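Obsa Belay - Hidden (deluxe box)
Reviewed November 9, 2022

I paid $100 for the deluxe box of Hidden, plus shipping, and I've had it on the shelf long enough now to say whether I'd do it again. The standard record is 13 songs. The box adds a second LP of demos and live takes, a lyric book, a poster and a download code. Bestance is the only shop selling it here, and the pressing is limited to 2,000 copies. Mine came in October, a week after the release date, with one corner of the outer sleeve pushed in.

I'm a fan, so take that into account. I liked Kahsay, the record before this one, and I saw two shows on that tour. Anyone who has only heard the singles should start with the standard edition and leave the box alone for now. 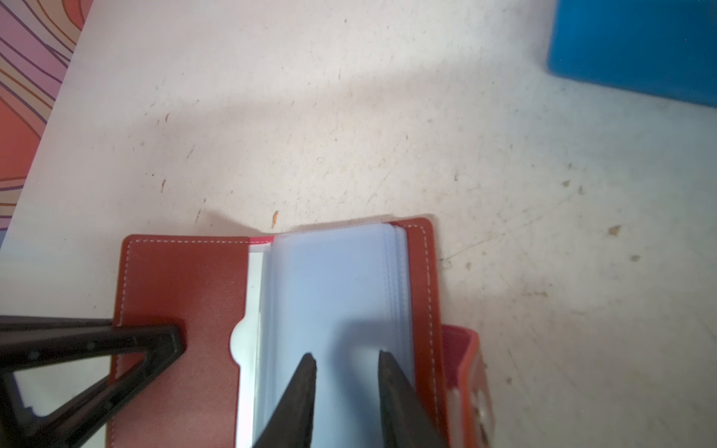
Leather card holder, open, with clear sleeves inside.

The album first. Belay sings lower than she used to and the drums are further back. The first four songs run together without much of a gap and work best played that way. Brekum is the longest thing on it and the one I keep going back to, mostly for the last two minutes, where the strings drop out and it's only her and an organ. The middle of the second side sags. There are two slow songs in a row in the same key, and I would have swapped one of them for the B-side that ended up on the bonus disc.

The main LP is a good pressing. It's flat, it's centred, and there's no hiss to speak of between songs. The vocal is clear even on a modest turntable like mine.

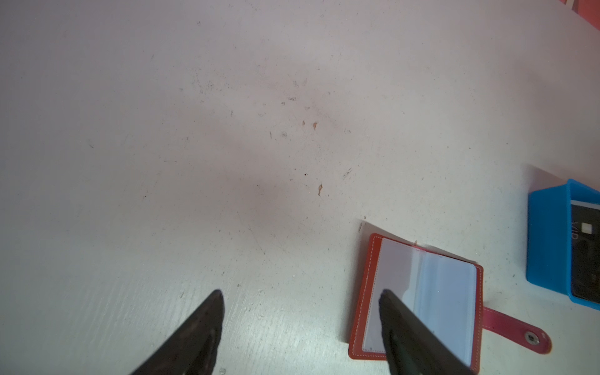
The bonus LP is a different story, and it's the reason I can't give the box full marks. The demos were recorded on a home machine, and some grit is to be expected, but the live side has crackle that was there from the first play and stayed there after a clean. On paper the faults are small. It's a bit like that white tabletop with its fine scratches and little brown stains - none of them would bother you singly, but your attention goes to them all the same. The download version of the same songs has no crackle at all, so I blame the pressing and not the tapes.

Total running time for both discs is 67 minutes, so you aren't getting a huge amount of extra music. Of the demos, the early version of Brekum is worth hearing once or twice. The rest are sketches. 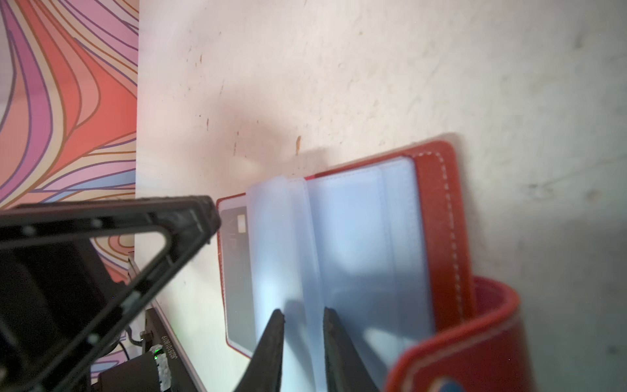
Bláthnaid Noonan: I think you're too hard on the live side. My copy is quiet all the way through, and the version of the title song on it beats the album one easily. The thing I'd mark down is the lyric book. It's printed in grey on darker grey and I needed a lamp to read it. Did you ask Bestance for a replacement disc?

I did ask. They answered in two days and offered either a partial refund or a new copy of the second disc. I went with the disc and I'm still waiting for it. If it turns out quiet I'll change the score.

She's right about the lyric book, by the way. The colour choice is poor and the type is small. Two of the songs are missing a verse as well. The paper is nice and heavy, and the binding opens flat without cracking, so somebody cared about it at some stage.

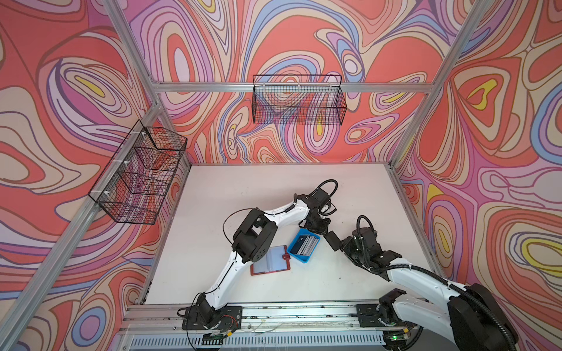 The poster is folded in eight, and I wish they'd rolled it or left it out. Folds in a poster that size don't come out, whatever people say about leaving it under books. The download code worked the first time and gives you a choice of formats, including the full-size files.

As for the box itself, it's stiff card with a lift-off lid. The lid is tight and you have to work it up one side at a time. There's room for both records and the book, but only if the book goes in first.

Album: 8 out of 10
Bonus disc: 5 out of 10
Packaging: 6 out of 10

Buy the standard LP if you want the songs. The box makes sense at a discount, or if you already have everything else she's put out.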